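I went to the Stova open day in March expecting to be bored, and I stayed until they turned the lights off. There was dancing, there was a talking head, and everyone crowded round those. I think they had it the wrong way about! Give me the sweeping-up table any time (a robot with a brush, a dustpan and a load of crumbs and bits of sponge to deal with).

My friend Mamta Sachdeva reckons it's silly to spend years on a job a child can do. Well, have you asked a child lately?

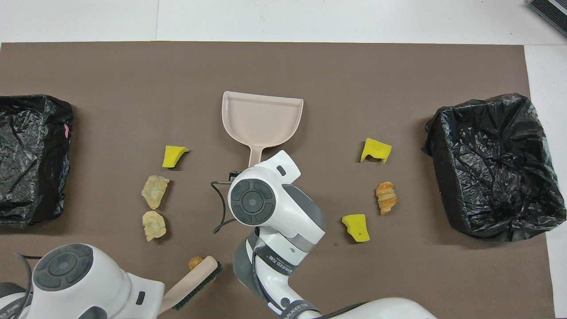
And it's the dull jobs that wear people out, isn't it? I've cleaned up after 3 kids for years and I'd hand over the dustpan tomorrow. Slow is fine by me. I'll be in the next room with a cup of tea.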